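Where the Hand Meets the Arm: Writing Rules for Wrist Hardware

Most robot safety documents stop at the flange. The arm has a certificate, the cell or the room has a risk assessment, and whatever is bolted on at the wrist is covered by one line that says the end effector must be "suitable for the task." Gaëtan Hamel has spent much of the past two years trying to replace that line with something a technician can check.

Hamel leads the working group behind the Tremden code, a practice document for mobile manipulators used in offices, apartments and other furnished rooms. The current draft has 71 clauses. Only six deal with fasteners, brackets and cables near the gripper, and those six have taken up more meeting time than all the others.

The difficulty is that wrist hardware changes often. A lab at Hallitz may swap fingers between morning and afternoon sessions. Under a strict reading of older in-house rules, every swap calls for a full reassessment, so people either skip it or stop swapping. The Tremden draft sorts changes into two classes. A like-for-like change uses the same part number, the same fasteners and the same torque value. It needs a visual check and an entry in the log. Anything else is a modified change and needs a check of payload, reach and pinch points before the arm moves under power.

Thenmozhi Chettiar, who wrote the inspection annex, objects to the word "visual" standing alone. Her version names what has to be looked at: each exposed screw head, each joint between dissimilar materials, and each cable at both ends of its travel. The inspector uses a hand lamp, with the drives disabled. A witness mark is drawn across every fastener after tightening, and a broken mark sends the tool back to the bench.

"If the form says 'check gripper,' I get a tick," Chettiar says. "If the form says 'check marks on the four finger screws,' I get a finding now and then."

Clearance is the second disputed area. Furnished rooms have low objects, table legs and floor coverings, and the wrist often works within a few centimeters of them. The draft requires teams to state a minimum clearance for the bulkiest part of the tool, which may be a bracket or a sensor housing and not the fingertip. Planning software must use that outline. Timothée Carré of Riviere reports that over half the contact events in his team's log involved a part missing from the collision model. He does not claim the figure holds elsewhere.

Speed limits drew less argument. Near furniture, the draft caps wrist speed at a value set by the site, recorded in writing and reviewed whenever the tool mass changes. Burkora asked for a fixed number. The group declined, on the grounds that a light two-finger gripper and a heavy tool changer should not share one.

Lionel Jacquet, who edits the text, expects the fastener clauses to go out for comment in March. Comments must cite a clause number and propose replacement wording.

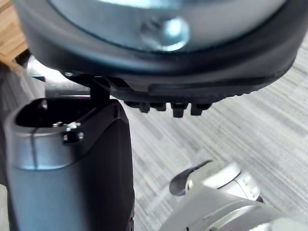 The cable clause will go out separately. Carré and Chettiar still disagree on whether strain relief should be tested at full wrist rotation or only over the range used in the task, and the draft now carries both wordings in brackets.

Contact the editors | Copyright 2021, all rights reserved | Back to top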